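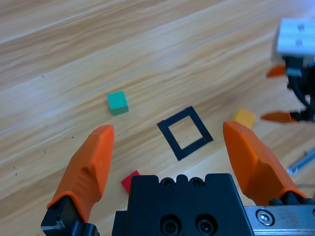 Light wood with a honey-colored grain.

FOR IMMEDIATE RELEASE

Nundora opens its second table shop in Vedby this September

VEDBY – I've been putting off writing this one until the lease was signed, and now it is, so hello! Nundora is opening a second shop in September, in the old shoe store across from the Parkidia market hall. I'm the owner, I'll be the one behind the counter most mornings, and yes, there will be coffee.

If you don't know us, we sell and refinish wooden tables. Kitchen tables mostly, plus the odd desk and a lot of benches that people inherited and don't know what to do with. Last year we refinished 663 pieces out of our first shop, which has one back door and a parking spot the delivery van barely fits in (sorry again to the bakery next door). We needed the room.

The Vedby shop will have a proper finishing room in the back and a showroom up front where you can sit down at things. Please do sit down at things. I've watched so many people buy a table by looking at it for a minute, and then they get it home and their knees hit the apron.

We'll also be selling Palumbo, our own table oil, in the new smaller can. It's the same oil we've used in the shop from the start, and the small can came about after customers kept telling me they had half a big one going gummy under the sink. One small can does a family-size table with some left over for the cutting board.

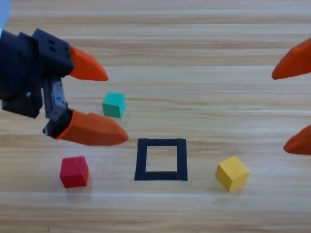

People ask me all the time how to look after a pale wood top, so we're running free evening classes in the showroom. They start at 7 p.m., last 2 hours, and take up to 10 people each. We'll cover water rings, scratches, sanding with the grain and how to tell oil from varnish before you put the wrong thing on it – I did exactly that to my grandmother's sideboard and I still think about it. Bring a drawer or a chair seat to practice on if you've got one. Old clothes, please, the oil does not wash out.

Refinishing at Vedby will take three weeks for a standard table. We'll pick up and drop off anywhere in town for a flat fee, and if you live up a narrow staircase just tell us when you book so we send enough hands.

Opening morning starts at 9 a.m. with cinnamon rolls from the market hall and a table of offcuts, free to anyone who'll use them. They make nice trivets and shelf ends, and kids seem to like them too.

Reporters are welcome to come by before we open. Call the shop or knock on the side door, the front one still sticks.

About Nundora
Nundora sells, repairs and refinishes wooden tables and benches and makes Palumbo table oil.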